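# Fixing what people would throw out

Prasetyo Harahap's repair shop is at 103 Irneck Road in Kendulham, between a nail salon and a place that used to sell carpets. The sign in the window still says Wegener Electric, the name of the business he bought it from. He has thought about changing it. People ask for Mr. Wegener on the phone and he answers to it.

The front room has a counter and a shelf of finished work with paper tags. Behind that are two workbenches, one for things with motors and one for everything else. On the morning I visited, the motor bench had a stand mixer on it in pieces and a vacuum cleaner waiting its turn.

"The mixer is a good one," Harahap said. "It was made to come apart. You take the screws out, it opens, you can see every gear. The vacuum I don't like so much. It has clips, and when the clips get old they snap, and then I have to explain to the customer why it has a strip of tape on it."

He started out as an apprentice to his uncle, who repaired sewing machines, and later worked in the service department of Solusis, a regional appliance dealer with a warehouse outside town. He spent his days there swapping parts under warranty. If the part was not in stock, the whole unit was written off and the customer got a new one.

"I learned a lot and I didn't enjoy it," he said. "There was a rule that we didn't open a circuit board. You could be looking at one bad joint, something that takes a few minutes with an iron, and the rule was to replace the board. If the board cost too much, replace the machine. I understand the rule. They had to give a guarantee on the work. But I used to take boards home to see if I was right."

Was he?

"Often enough to open a shop."

Most of the work that comes in is small. Toasters whose lever won't stay down, kettles that trip the breaker, lamps, fans, coffee makers full of scale. He charges a flat fee to look at something and takes it off the bill if the customer goes ahead. The fee has gone up once since he opened, and he says he lost a few regulars over it, mostly people who liked to bring in a box of broken things at a time and see what could be saved.

He turns down a fair amount of it. A cheap toaster with a burned-out element is rarely worth fixing, and he tells people so at the counter before they pay. Some of them want it fixed anyway. One man brought in a clock radio that had belonged to his brother, and the repair cost several times what the radio would sell for.

"That one is easy," Harahap said. "He isn't buying a radio. I gave him a price and he said fine. The hard ones are where somebody needs the thing and can't pay for a new one, and mine would cost nearly as much. I feel bad, and I still have rent."

For those customers he keeps a shelf of secondhand machines that he has bought, been given, or been left with when an owner didn't come back. They go out tested, with a short guarantee written on the receipt. Toaster ovens sell fastest, especially in August when students move in. Bread makers hardly sell at all. He has stopped taking them.

Microwaves are the subject he gets most serious about. They are common, they get thrown out a lot, and many of the faults are simple ones. A door switch wears out. A fuse goes. The turntable motor quits, or the little plastic coupling under the plate cracks and the plate stops going around. 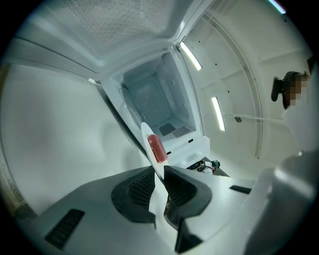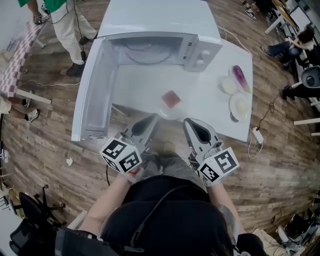

*A white microwave with its door open and a plate in front of it.*

They are also the one thing he asks people not to open at home.

"Inside there is a capacitor, and it can be at up to 3,000 volts," he said. "You pull the plug and you think it's safe. It may not be. It can hold the charge. With a toaster I'm happy to show you what to do, I'll even lend you the screwdriver. With a microwave, you bring it to me or you bring it to somebody else who does this work. Please don't watch a video and take the cover off."

What he does encourage is cleaning. Food that dries on the inside walls keeps heating every time the oven runs, and in time it can scorch the surface. Grease on the small cover inside the cavity does the same, and he sees a lot of covers with a black hole burned through. People come in worried by the sparks. Sometimes a new cover and a wipe are all the machine needs, though he checks the rest before it leaves.

He also has a view on controls. He prefers dials to touch panels and will say so to anybody choosing from the secondhand shelf.

"A touch panel is a nice flat thing and it's easy to wipe. When it fails, it's usually the one button you need, the start button or the one for thirty seconds. Then I have to find the panel for that exact model, and maybe it's gone. A dial is a dial. If the knob cracks I can find one that fits, or close."

Finding parts takes up more of his week than repairing. He buys broken machines of the popular models and strips them, and the back hallway is lined with drawers of knobs, feet, hinges, belts and power cords. The labels are in his own shorthand, partly in Indonesian. His niece, who helps on busy afternoons, has been relabeling them in English and is up to the letter F.

Manufacturers vary. Some sell him parts readily and send the drawings if he asks. Others will only deal with approved service centers, and he has tried and failed to become one. The requirements included a separate waiting area and a loading door.

"I have a chair," he said. "It's next to the counter. I sent them a photo of the chair."

Business has picked up in the last couple of years, which he puts down to prices. New appliances cost more than they did, and customers who once would have shrugged and bought another are asking first. He has also seen more people in their twenties, often with something bought used that never worked right. He likes these jobs because the customers tend to stay and watch.

In April he began opening the shop late one evening a month so people could sit at the bench and do a repair of their own with him next to them. There is room for two at a time. Lamps are the usual choice, and he makes everyone test the cord with a meter before they touch anything else. The evenings are booked through the summer. He charges for parts and asks for something toward the electricity.

I asked whether he worried about teaching away his own trade.

"No. A person who fixes a lamp comes back with a blender. They know now that it can be opened." He picked up a gear from the mixer and turned it over to look at the teeth. "And some of them find out they hate it. They pay me gladly after that."

He would like to hire a second repairer but hasn't found one. The technical college in the next county dropped its appliance course, and the people he used to work with at Solusis have mostly retired or gone into heating and air conditioning, where the pay is better. He has an ad taped to the door. Two people have answered it. One wanted to work only on guitar amplifiers, and the other is coming in for a trial week after he finishes a job in Ohio.

Before I left, a woman came in with a hand blender wrapped in a dish towel. It had stopped in the middle of a soup, she said. Harahap plugged it in behind the counter, listened, unplugged it, and bent the cord close to the handle. He told her it was the cord and to come back after lunch.

*The shop is closed for the first half of the afternoon. Large appliances are by appointment only, and there is no pickup service.*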